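Kiani 장난감 분류 시연 데이터 안내
9/6/18
작성: Saimi Keskinen

개요

Kiani는 탁자 위의 반려동물 장난감을 한 개씩 집어 칸이 나뉜 상자로 옮기는 작업을 사람이 원격으로 조종해 기록한 시연 데이터입니다. 모방 학습용으로 만들었고, 수집은 Kiltamside 작업실에서 했습니다. 원격 조종과 기록에는 내부 도구인 Wunex를 썼습니다. 이 문서는 배포본에 들어 있는 README이며, 수집 방법과 파일 구성, 알려진 문제를 적어 둡니다.

전작인 Irum은 같은 로봇 팔로 나무 블록을 다룬 데이터였습니다. 블록은 모양이 일정해서 잡는 위치가 거의 정해져 있었고, 학습한 정책이 물체가 조금만 바뀌어도 잡지 못했습니다. Kiani에서는 공, 매듭 밧줄, 동물 모양 장난감처럼 모양이 서로 다른 것을 한 쟁반에 섞어 놓았습니다. 천도 같이 넣어서 일부 물체가 가려지게 했습니다.

작업 정의

한 에피소드는 팔이 대기 자세에 있을 때 시작합니다. 조종자는 지시문에 적힌 물체를 쟁반에서 집어 지시문에 적힌 칸까지 가져갑니다. 칸은 색으로 부르며 위에서부터 노랑, 파랑, 분홍입니다. 그리퍼가 칸 앞에서 물체를 놓고 팔이 대기 자세로 돌아오면 에피소드가 끝납니다.

지시문은 짧은 한국어 문장입니다. "테니스공을 파란 칸에 넣기"와 같은 식입니다. 물체 이름은 objects.csv에 있는 이름만 씁니다. 같은 물체를 다르게 부른 초기 지시문은 모두 이 목록에 맞춰 고쳤습니다.
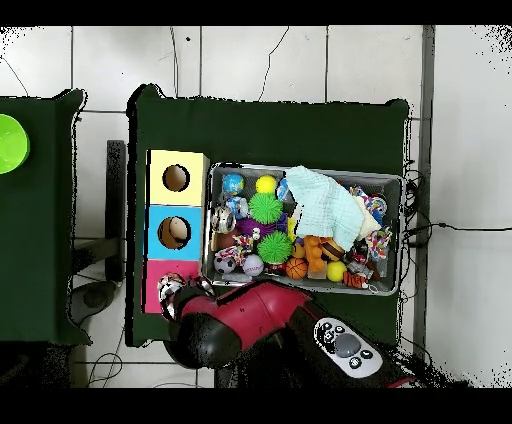 조종 방식은 두 가지입니다. 대부분은 조종자가 손잡이 장치를 쥐고 움직이면 로봇 팔의 손끝이 그 움직임을 따라가는 방식으로 기록했습니다. 일부는 팔을 직접 손으로 잡고 이끌어 준 뒤 같은 궤적을 재생하면서 기록했습니다. 두 번째 방식은 meta.json의 mode 값이 kinesthetic으로 되어 있고, 첫 번째는 teleop입니다. 재생 기록에는 사람 손이 찍히지 않지만 속도 분포가 teleop과 다르므로 섞어 쓸 때 주의해 주세요.

조종은 Siiri Partanen과 Tyyne Keskinen이 맡았습니다. 두 사람은 습관이 꽤 다릅니다. Siiri는 물체 바로 위까지 간 다음 수직으로 내려가고, Tyyne는 비스듬히 접근하면서 손목을 돌립니다. 어느 쪽으로 통일할지 이야기하다가 그대로 두기로 했습니다. 조종자는 operator 항목에 A와 B로만 표시했으며 A가 Siiri입니다.

규모와 분할

기록한 에피소드는 모두 2,862개입니다. 검수에서 남긴 것이 2,419개이고, 그중 1,997개가 학습용, 200개가 검증용입니다. 나머지는 시험용입니다. 분할은 에피소드 단위로 하지 않고 쟁반 배치 단위로 했습니다. 같은 배치에서 나온 에피소드는 항상 같은 쪽에 들어갑니다.

검수에서 뺀 것은 영상과 관절 기록의 시각이 어긋난 경우, 지시문과 다른 물체를 집은 경우, 중간에 안전 정지가 걸린 경우입니다. 물체를 한 번 놓쳤다가 다시 집은 에피소드는 빼지 않았습니다. 이런 에피소드에는 retry 표시가 있습니다.

파일 구성

각 에피소드 폴더에는 다음이 들어 있습니다.

head.mp4 - 머리 쪽 카메라 영상
joints.npy - 관절 각도와 그리퍼 열림 정도
command.npy - 조종 장치에서 보낸 목표값
meta.json - 지시문, 조종 방식, 조종자, 배치 번호, retry 표시

관절 기록은 영상보다 촘촘하게 저장됩니다. tools 폴더의 align.py를 실행하면 영상 시각에 맞춰 줄인 파일이 새로 생깁니다. 원본은 덮어쓰지 않습니다. kinesthetic 에피소드의 command.npy에는 조종 장치 값 대신 재생한 궤적이 들어 있습니다.

작업대 배치

장난감 쟁반과 칸 상자는 짙은 녹색 천을 덮은 탁자에 나란히 둡니다. 상자가 왼쪽, 쟁반이 오른쪽입니다. 상자 위치는 천 아래에 붙인 표시로 맞추지만 천이 밀리면 조금씩 틀어집니다. 이 오차는 보정하지 않았고, 배치마다 상자 위치를 따로 재지도 않았습니다.

쟁반은 배치가 바뀔 때마다 한 번 비우고 다시 채웠습니다. 채우는 순서는 정하지 않았습니다. 천은 마지막에 올립니다. 한 배치 안에서는 물체를 꺼낸 뒤 대충 비슷한 자리에 돌려놓았기 때문에 에피소드 사이에 물체 위치가 완전히 같지는 않습니다.
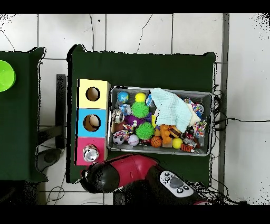 녹색 천을 덮은 탁자 위의 세 칸 상자와 장난감 쟁반. 앞쪽은 로봇 팔.

알려진 문제

가시 모양 돌기가 있는 초록색 공은 그리퍼에 걸려서 놓는 순간이 늦습니다. 그리퍼는 이미 열렸다고 기록되어 있는데 공이 아직 붙어 있는 에피소드가 있습니다. 놓는 시점을 그리퍼 값만으로 잡으면 틀립니다.

매듭 밧줄은 잡은 위치에 따라 늘어지는 모양이 달라져서 칸 입구에 걸리는 일이 잦습니다. 밧줄 에피소드는 길이가 길고 retry 비율도 높습니다.

반짝이는 은색 장난감은 조명 위치에 따라 밝기가 크게 달라 보입니다. 색으로 물체를 찾는 방법은 여기서 잘 맞지 않았습니다.

파란 천을 밀어내고 그 아래 물체를 집는 에피소드에서는 천을 치우는 동작에 별도 표시가 없습니다. 지시문에도 천 이야기는 나오지 않습니다. 다음 판에서 구간 표시를 넣을 생각입니다.

머리 쪽 카메라 한 대만 제공하므로 그리퍼가 물체를 가리는 구간에서는 접촉을 확인하기 어렵습니다. 손목 카메라 영상은 동기 문제로 이번 배포에서 뺐습니다.

권장하지 않는 용도

힘 제어 연구에는 맞지 않습니다. 힘 센서 값을 기록하지 않았습니다. 사람 옆에서 움직이는 로봇의 안전성 평가에도 쓰지 말아 주세요. 작업대 주변에 사람이 들어오는 상황은 수집하지 않았습니다.

변경 예정

10월 판에는 천 구간 표시와 수정된 objects.csv가 들어갑니다. 배치 번호는 바꾸지 않으므로 지금 만든 분할을 그대로 쓸 수 있습니다. 오류는 에피소드 번호와 함께 알려 주시면 됩니다.

관련 문서
Irum 블록 옮기기 데이터 안내
Wunex 원격 조종 도구 설치
Wunex 안전 정지 설정과 해제
Kiltamside 작업대 점검 목록
손으로 이끈 궤적을 재생할 때의 속도 제한

댓글

Lama Karaki
align.py를 돌렸더니 kinesthetic 에피소드에서 마지막 몇 프레임이 비어 있습니다. teleop 쪽은 괜찮습니다. 저만 그런가요?

Saimi Keskinen
재생 기록이 영상보다 먼저 끝나는 경우입니다. 지금은 마지막 값을 이어 붙여 쓰시면 됩니다. 스크립트는 고쳐서 올리겠습니다.

Saimi Eskola
조종자 A만으로 학습한 것과 둘을 섞은 것을 비교해 봤는데, 공 종류는 차이가 별로 없고 밧줄에서는 섞은 쪽이 나았습니다. 시험 배치가 적어서 더 돌려 봐야 합니다.

Tyyne Keskinen
밧줄은 저도 처음에 위에서 내려가다가 자꾸 미끄러져서 비스듬히 잡는 쪽으로 바꿨습니다. 초반 배치와 후반 배치를 나눠서 보시면 차이가 있을 겁니다.

Lama Karaki
답변 감사합니다. 마지막 값을 이어 붙이니 학습은 돌아갑니다. 손목 카메라 영상은 동기가 안 맞아도 괜찮으니 따로 받을 수 있으면 좋겠습니다.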